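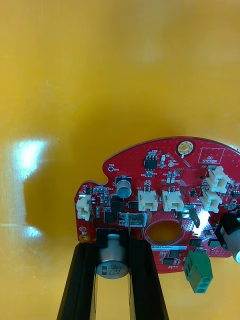 Red circuit board with silver electrolytic capacitor.

HARASYM OPENS REPAIR SHOP FOR HOUSEHOLD ELECTRONICS IN FELMONT

Old radios, amplifiers and kitchen devices can be brought without appointment

FELMONT, Sunday, March 26, 2006 - The company Harasym, which has repaired electronic devices in Skinow for many years, announces the opening of its second shop in Felmont. The new shop is situated on the ground floor of the former post office, on the side of the market square. It accepts radios, record players, amplifiers, television sets, bread machines, sewing machines with electronic control and most other devices which are used at home.

Until now, the people of Felmont who wanted to have a device repaired had to travel to Skinow by bus, often with a heavy box on the knees. Many of them have told us at our counter that they had decided to buy a new device only for this reason. We understood this very well. Our stock of spare parts has also become too large for the rooms in Skinow, and so the decision for a second shop was made last July.

The spare parts of both shops are now kept in Felmont. The stock holds more than 2,000 different parts, among them capacitors, fuses, switches, belts for tape recorders, knobs and mains cables. A part of this stock comes from shops which have closed, and it includes pieces that are not produced any more. Customers who repair their devices themselves may buy single parts at the counter. We ask them to bring the old part with them, or to write down everything that is printed on it.

How a repair is done

The customer brings the device to the counter and explains what is wrong with it. It is a great help for us to know when the fault appears: at once after switching on, after some time, or only on certain days. The device receives a numbered ticket, and the customer receives the second half of it. Please keep this half carefully, as we cannot give out a device without it.

The device is then opened and examined in the workshop. Inside five working days we telephone the customer and tell the price of the repair. The work begins only when the customer has agreed. If the customer does not agree, the device is closed again and can be collected, and only the examination has to be paid. The fee for the examination is written on the price list beside the door and is the same for small and large devices.

In older amplifiers and power supplies the fault is very often a capacitor which has lost its value with the years. Such a repair is not expensive. More difficult are devices whose housing is glued, or for which the manufacturer does not give out any circuit diagram. We try these also, but we cannot promise a result, and we will say so already at the counter.

Each repair has a guarantee of eight months. The guarantee covers the parts that we have changed and the work that belongs to them. It does not cover a new fault in another place of the same device.

The shop does not accept refrigerators, washing machines or microwave ovens. We kindly ask also not to bring computers. For computers we have neither the tools nor the knowledge.

Etlow evenings

Together with the opening, Harasym begins a series of free evenings with the name Etlow. The name was the name of a small table radio which was built in Skinow, and which older inhabitants of the region perhaps remember from their kitchens. One of these radios, in the cream colour, stands in the shop window and plays.

There will be three evenings this spring. The first one is about mains plugs and fuses, the second one about the cleaning of record players and tape recorders, and the third one is an introduction to soldering. Participants of the soldering evening will receive an old board for practice, on which they remove parts and put them in again. Tools are lent by the shop. Persons under sixteen are welcome when an adult comes with them.

The evenings take place in the back room of the shop in Felmont. As the number of chairs is small, we ask for a registration at the counter or by telephone. The exact days are on the notice in the window and will be printed also in the local newspaper.

The shop in Skinow

Nothing changes for our customers in Skinow. The shop there remains open with the same hours and the same telephone number. Devices can be given in one town and collected in the other, and a van drives between the two shops on Tuesday and on Friday. There is no charge for this transport. For large television sets we ask for a call one day before, so that a place in the van can be kept free.

Tickets that were written in Skinow before the opening stay valid. Customers who have a finished device waiting there for a long time are asked to collect it before the summer, because the shelves will be renewed.

Opening hours in Felmont

Monday to Friday from morning until six in the evening, with a pause at midday. Saturday in the morning only. The shop is closed on Sundays and on public holidays. The entrance has one step; a bell is placed at the side for customers with heavy devices, and we will come out to carry.

About Harasym

Harasym is a repair company for household electronics with shops in Skinow and Felmont. It repairs devices of all makes and sells spare parts to private customers, schools and clubs.

Contact for the press: Harasym, Market Square, Felmont. Photographs of the shop and of the Etlow radio can be sent on request.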